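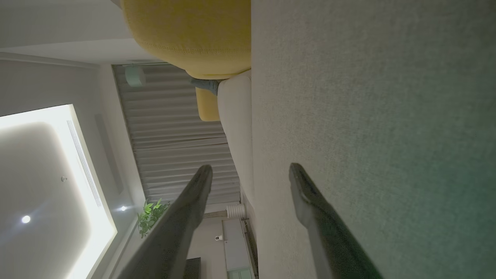

Most equipment budgets for household robots are written backwards. The arm gets priced first, down to the last bolt, and whatever is left over is meant to cover the place where the arm will work. At Heria we did it that way in our first year and spent the second year paying for it. A gripper is a pair of fingers, and the quote tells you how wide they open and how much they hold. It tells you nothing about a living room with mustard cushions, a pleated curtain, a potted plant and a ceiling panel bright enough to need its own line in the lighting plan. Those are the things the machine has to get along with, and somebody has to buy them, clean them and replace them.

Our first plan had 8 lines for the robot and one for "furnishings". That one line was $3,000. It was gone before the curtains were up. Then we found that soft goods wear out. Covers get washed and fade, cushions lose their shape, and matching the old colour two years later is harder than ordering a spare motor.

I would now split any budget like this into 4 parts: the machine, the room, the spares and the hours. The hours are the part managers cut, and it's the wrong one to cut. Prolteo's quote was cheaper than Benavides's until we added the days our own staff would spend on setup. After that the order was reversed, and we had nearly signed.

Spares deserve an argument too. Fingertips are a consumable. Treat them like printer ink and order them with the arm, in the same purchase, while there is still money. We waited, and had 5 weeks in May and June with an arm that was paid for and no tips to put on it. The lease carried on as usual.

I know the other view. A planner at Imow told me a furnished room is a luxury and a bench with a few blocks will do. For an early trial, fine. But if the product is meant for homes, the bench only puts the expense off until the next budget, and the next budget is usually smaller. I would sooner buy a cheaper arm and keep the sofa.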